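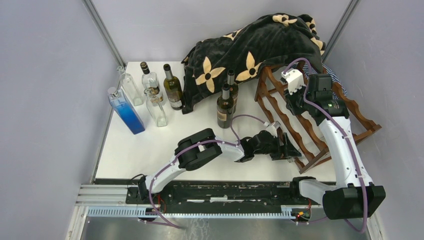

FOR IMMEDIATE RELEASE
December 2018

Olomex Buyers Group Questions Refund Plan, Asks Court to Look at Warehouse Records

IRBERG – Customers who paid the handbag and watch reseller Olomex for goods that never shipped are asking the court to hold off on approving the company's refund plan. The plan would cap payments at $500 per customer, no matter how much that customer spent.

The Olomex Buyers Group speaks for 800 people with unfilled orders. It filed its objection this week, after members had a chance to read the 169-page report that Olomex gave the court in support of the plan.

"We were told this report would explain where the money went," said Javiera Painemal, spokesperson for the group. "It has a lot of pages about the history of the brand and how fast it grew. Then you get to the bank accounts, and there are three paragraphs. Maybe there is a good explanation. We would like to read it before we sign away our claims."

Olomex stopped shipping in May. For several weeks after that its website went on taking preorders, with delivery dates posted next to each item. The company has called this a software error. The group notes that the same software was able to charge customers' cards without any trouble.

The refund plan depends on selling the stock Olomex says it still has. According to the report, that stock was valued by Trustik, an authentication service that also checked goods for Olomex while the reseller was in business. The report doesn't say whether Trustik is itself owed money by Olomex.

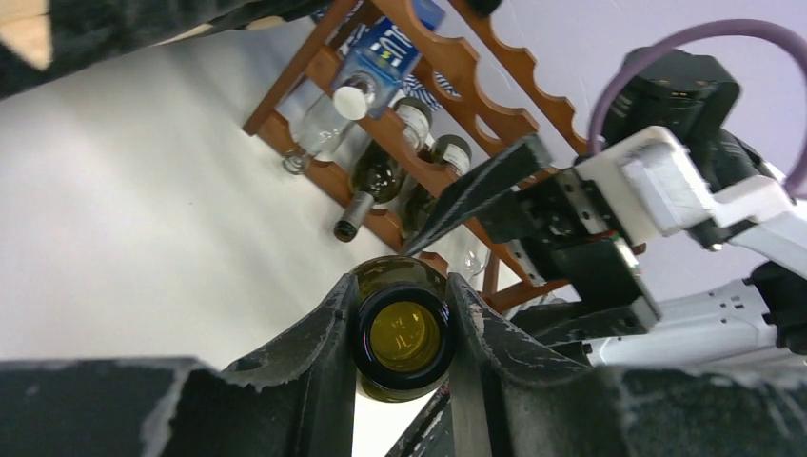
The group is asking for a second valuation from a firm with no past ties to either company. It also wants the warehouse intake logs, which would show what came in, on what date, and whether a paying customer was already waiting for it. Olomex has said the logs are "being organized." It gave the same answer in its last two letters.

"If the bags are on the shelves, count them and show us the list," said Khalil Sayegh, the attorney representing the group. "If the list is good, my clients will be the first to say so. A company that wants people to accept a fraction of what they paid should expect to be asked for paperwork."

Olomex has also said that an outside buyer, Mansour, may take over its name and website, and that former customers could be offered store credit in place of cash. No signed agreement is attached to the report. The group does not consider store credit a refund and has told the court so.

Customers who placed an order with Olomex and did not receive it should keep their order emails, card statements and any messages from the company's support desk. They should read any release form closely before signing it, including the part about giving up future claims.

Media contact: Javiera Painemal, Olomex Buyers Group, Irberg

###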